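### 3.2 The stacking job

We built the rig in a shared workshop, and Wenjie Lu and I wrote the control code in the evenings. I wanted a job small enough for a round wooden table, so we settled on cubes, pink and light blue (Figure 1).

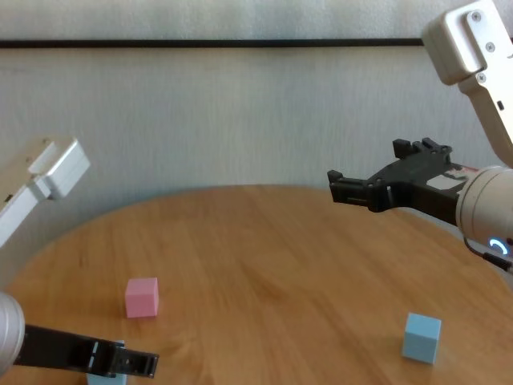
### 3.3 Pink over blue

Getting one thing above another was the bit I enjoyed most! We logged 300 tries in May, 45 of them thrown out for a slipped cable. In Figure 2 the left hand has the pink piece just over a light blue block, and the right one is open.

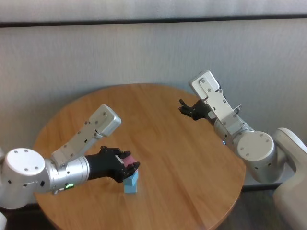

### 3.4 Timing

Darren Garside timed the runs, and our slowest took 34 seconds.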